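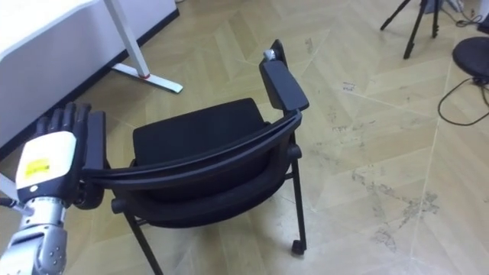

Figure 3. Chair handling with the Marti hand, head camera view.

4. Chair handling

4.1 Task and setup

The second group of tests looked at furniture. Marti is sold by Plunness as a full service package: a humanoid robot, two multi-fingered hands, a head camera, the control software and a support contract. The sales material lists "tidying of light furniture" among the supported jobs, and it was this entry that the facilities group at Narthorpe asked us to check before deciding on a lease. We chose a chair on casters because it is the most common movable object in their buildings and because it behaves badly when pushed off center.

The robot has to walk up to the chair, take hold of the backrest or an armrest, move the chair toward a desk and let go. No markers were placed on the chair or on the desk. The robot was given the desk position at the start of each session and had to find the chair with its own camera. Floor dirt and cables were left as they were, as a customer would be unlikely to clear a room before every run.

We ran 60 trials in total. A trial was stopped by the operator if the robot lost its balance, if the hand closed on nothing, or if the chair hit the desk hard enough to shift it. All trials were run with the software release supplied by Plunness in January, with default settings apart from the walking speed, which we lowered on the advice of their support staff.

4.2 Choosing a place to grip

The software offers two grip modes for chairs. In the first, which the manual calls edge grip, the fingers curl over a rim or the top of an armrest. In the second, called push contact, the hand stays mostly closed and only presses against the chair. Edge grip gives control in both directions. Push contact is quicker to set up but cannot pull.

In practice the choice between the two was made by the planner, and we could not find a clear rule behind it. The position of the chair seemed to matter more than its shape. When the backrest faced the robot, the planner usually picked edge grip. When the seat faced the robot, it switched to push contact and then sometimes changed its mind during the reach. A change of this kind cost several seconds and left the arm in an awkward posture close to the torso.

Dark chairs were harder than light ones. A black cushion next to a black armrest gives the depth estimate very little to work with, and the hand is itself dark. Kovalchuk, who went through the logs, found that most of the poor grip points were placed on the line where the two black surfaces meet. The estimate improved when the head was tilted farther down before the reach began,

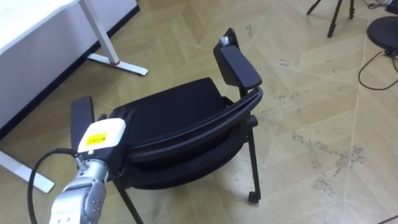
and we would like to see this made the default. At present it has to be set by hand in the task file, under a heading where few users would look for it.

Low gripping points bring a second difficulty. The arm passes through the lower part of the camera view during the reach, and as it does so it can hide the legs of the chair. The planner keeps the last known position of anything it can no longer see. This is fine for a desk. It is less suitable for a chair on casters, which may roll when first touched. We suggest that the robot make a short check after first contact and before the fingers close.

4.3 Walking with the chair

Once the grip is made, the robot takes short steps and steers with the upper body. Plunness describes the controller as treating the chair as a "soft load", meaning that the arms give way a little when the chair resists. This worked well on straight lines. Turning was less smooth. Casters need a moment to swing around, and during that moment the chair pulls sideways on the hand. The robot answered by taking an extra step, which often brought a foot close to the base of the chair.

We recorded the contact force at the wrist at 500 Hz. The peaks came almost entirely from the start of a turn, and they were larger with one hand than with both. Two-handed moves also kept the chair closer to its intended line. They take longer to begin, as the second hand has to find its own grip point while the first one holds still, and the robot must lean farther forward to reach. For a customer who has only a few chairs to straighten at the end of the day, we think the extra time is acceptable.

Wooden floors with a pattern had no effect on the walking that we could measure. Pană had expected trouble from the floor seams, and the foot sensors do register them, but the signal is small. Loose cables are another matter. The manual asks that they be kept out of the walking area, and we agree with that advice – the foot planner does not treat a thin cable as an obstacle.

4.4 Support and ease of use

Setting up a new chair type takes one training session. The operator guides the robot through the move with a handset, corrects the grip and saves the result. Pangilinan and Demchenko each did this without help from Plunness after reading the quick guide. The longer manual was less useful. It mixes instructions for the current hand with those for an older one, and the names of the grip modes are not the same in the manual as they are on the handset.

Two support requests were sent during the tests. The first concerned the walking speed and was answered the same day. The second asked how the planner ranks grip points, and the answer, dated 6th September, referred us back to the manual. A service sold at this price should be able to say more.

Ashby also compared the terms with those of Broltley, the other supplier on the Narthorpe list. Broltley offers a wheeled base with a single arm. It costs less to lease, but the contract leaves out furniture altogether, so a direct comparison was not possible. On this item Marti is the only candidate, and our view is that it can do the job with an operator present. We would not yet recommend it for unattended use.

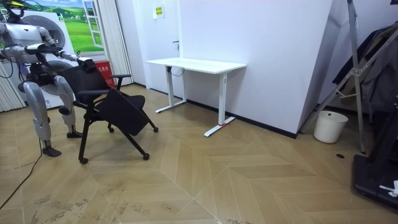 4.5 Limits of the tests

All chairs used were office chairs on casters. Stools, folding chairs without wheels and upholstered armchairs were left out. The tests were run with one robot and one pair of hands, so we have nothing to report on wear or on differences between units. Other people stayed out of the walking area during every trial, as the contract requires.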